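Unit 2 cabinet contact fault: what the logs show and what has changed

From the Halliday test floor, March 5, 2019

Readers of the February issue will recall a short note that Unit 2 had been taken off cabinet tasks after a contact event. The review is now closed. The findings are set out below for the other sites running the same arm controller, which at present means Ivbridge and the night shift at Garkholm.

No person was hurt. The operator was at the desk with the enabling switch in hand and the second member of staff was outside the marked area. The damage was limited to one cabinet door, which needed a new upper hinge, and the left wrist cover of the robot, which cracked along a moulding line. The matter has been treated as a safety event all the same, as the protective stop that ought to have ended the motion did not do so at the level we had set.

The task

Unit 2 is a wheeled base with two arms, and it runs the store-and-fetch set in the office area. In the set, the robot drives to a low cabinet, opens a pair of doors, moves a flat box between the top and the inside shelf, closes the doors and backs away. The cabinets are ordinary office stock and have not been altered for the robot. The doors have sprung hinges that hold them lightly closed over the last part of their travel.

At the time of the fault the software was Zomton release 28. The arm controller settings had been carried over from the earlier release without change. Door opening had been running since the autumn with few faults, most of them missed grasps on the handle, and the set had been cleared for runs with one operator present.

The event

The run in question was number 269 in the set. The approach was normal. The robot stopped short of the cabinet, the handle was found at the first attempt, and the left door was opened to the planned angle and released. The right door was then opened in the same way.

On the second release, the right gripper opened but its lower finger stayed behind the handle. The controller took the gripper as clear, because the test for a clear gripper looked only at finger opening. The arm started its retreat path with the handle still caught and pulled the door past the end of its normal swing.

Force at the wrist rose quickly. The protective stop for this task was meant to trip when measured force passed the set limit for 28 milliseconds. The limit was passed and stayed passed for far longer than that, but no stop was issued. The arm went on pulling until the joint controller reported a tracking error, 800 milliseconds after the first crossing. The operator released the enabling switch at nearly the same moment. From the log it is not possible to say which of the two would have stopped the arm first, and we have not tried to give credit to either.

By then the upper hinge had lifted from the side panel. When the arm lost power the door sprang back a short way and struck the left wrist cover, which had been parked low and forward.

Why the stop did not trip

Three separate things had to be true, and on this run they were.

First, the force reading used by the stop was not the raw reading. It was passed through a filter put in during the autumn to quiet false stops when the base rolled over joins in the carpet. The filter was supposed to be active only while the base was moving. Release 28 changed the name of the signal that reports base motion. The old name was still accepted, with no warning, and returned its last stored value, which was "moving". The filter was therefore on all the time.

Second, the filter had a time constant of 400 milliseconds. With the base rolling and the arms tucked in, this does no harm. During an arm motion it delays a sharp rise so much that a short, hard pull looks like a slow, mild one.

Third, each time the controller moved from one step of the task to the next, the stop timer was set back to zero. The retreat path is made up of several short steps. When the filtered reading did at last pass the limit, a step change came before the timer had run out, and the count began again.

Any one of these would have been a nuisance by itself. The signal name was the fault that mattered most, and it is the one that passed code review. The reviewers compared the new signal list with the new documentation and found them in agreement. Nobody was asked to look for readers of the old name.

What did not contribute

The hinge was examined and is of the usual strength for this sort of furniture. It failed under a load it was never meant to carry. The wrist sensor was removed, checked against weights and found to read correctly over its full range. Lighting was normal and the camera view of the handle was good. The carpet joins, which led to the filter in the first place, had no part in the event itself, as the base was standing still.

We also looked at whether the operator ought to have stopped the arm sooner. The view from the desk takes in the cabinet front at an angle and the lower finger would have been hidden behind the handle. We see no ground for criticism.

Repeat tests

Once the cause was understood, the fault was reproduced on a bench rig with a sprung lever in place of the door. With the old signal name and step resets in place, the stop was late or absent on every trial in which the lever was held. With the signal name corrected and nothing else changed, it tripped correctly on most trials but could still be missed if a step change fell at the wrong moment. With both corrected it tripped on all of them.

The unit then went back to the office area for supervised runs at reduced arm speed. These used the same two flat blue boxes as before, and a low cabinet with the same door arrangement. Each run was started from one of several fixed states so that the door checks could be tested separately from the approach.
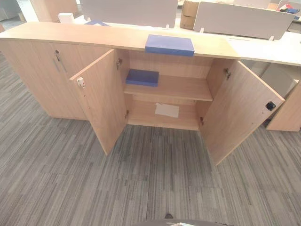

Head camera view on the test floor: low cabinet with both doors of the middle section open, one box on the shelf and one on the top.

Two smaller points came out of the supervised runs. A box that overhangs the front edge of the cabinet top can enter the volume the planner keeps for the upper arm, and the planner then picks a longer path with the elbow out to the side. The path is safe but slow, and it surprised two operators who had not seen it before. It is now listed in the operator notes. Loose paper on the cabinet floor was sometimes taken for a raised surface by the depth map. This has no effect on door handling and has been passed to the perception group as a low priority item.

Changes made

The stop now reads the raw force signal at all times. The filtered signal is still produced, for logging and for the comfort checks during driving, but nothing with a safety role may use it.

The stop timer no longer resets at a step change. It resets only when the force falls below the limit and remains there.

The test for a clear gripper now needs two things: the fingers open to the set width, and a short test retreat with no rise in force. If the force rises, the arm holds still, the gripper cycles once, and the test is repeated. A second failure ends the run and calls the operator.

Old signal names are refused at start-up. A controller that asks for a name not in the current list will not enable the arms. This has already caught two more cases at Garkholm - one in a logging tool, one in a battery monitor - neither of them with any bearing on safety.

The idle arm is now parked high and back during door work, out of the path of a returning door.

Action for other sites

Sites on release 28 should keep their robots off doors, drawers and any other sprung or hinged load until the patch is in. Driving and table-top work may go on. The patch has been placed in the usual shared folder along with the bench test procedure, and the procedure must be run and signed before door work starts again. A lever of the type used at Halliday can be borrowed on request, though any sprung lever of similar stiffness will do.

Sites still on the earlier release are not exposed to the signal name fault. They do have the timer reset, and should take the patch at their next planned stop. Ivbridge has asked whether the timer change can be applied separately. It can, and the instructions are in the same folder.

Operators are reminded that the enabling switch is to be held throughout any contact task, including the supervised repeat runs, and that a late or missing stop must be reported even when nothing has been damaged. Two of the earlier missed grasps in the autumn logs show the same late response at much lower force. Both were entered as grasp faults and closed.

One item remains open. The tracking error limit on the joint controller, which gave the only automatic stop in this event, has never been tested as a protective measure and was not chosen with that in mind. Bench work on it begins this month, and the results will be carried in a later issue.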